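Magazine > Features > Software

The Planner That Learned to Wait
5 Jan 2020

I've been writing about robot software long enough to get bored by a smooth demo, so I asked Daryna Kravets to show me the bad runs first.
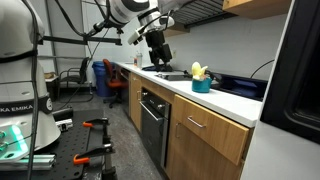 She was happy to! Kravets writes the motion planner at Skallent – it's called Taron – and she keeps a folder of every plan that got thrown out since July. There are 716 of them (she's named a few). My favorite is a reach for a cabinet handle that takes 14 seconds and goes the long way over everything, like a cat avoiding a puddle.

The old version planned the whole motion up front and then hoped the kitchen held still. Taron plans a short stretch, checks the depth data again, and keeps going or stops. The stopping is what took all the work. Early on it would freeze over any shiny surface, and an oven door could hold it up all afternoon.

"I wanted to fix perception," she told me. "Then I looked at the logs, and my timeout was 111 milliseconds. The camera needed 164."

One number in a config file! She still sounds a bit sore about it.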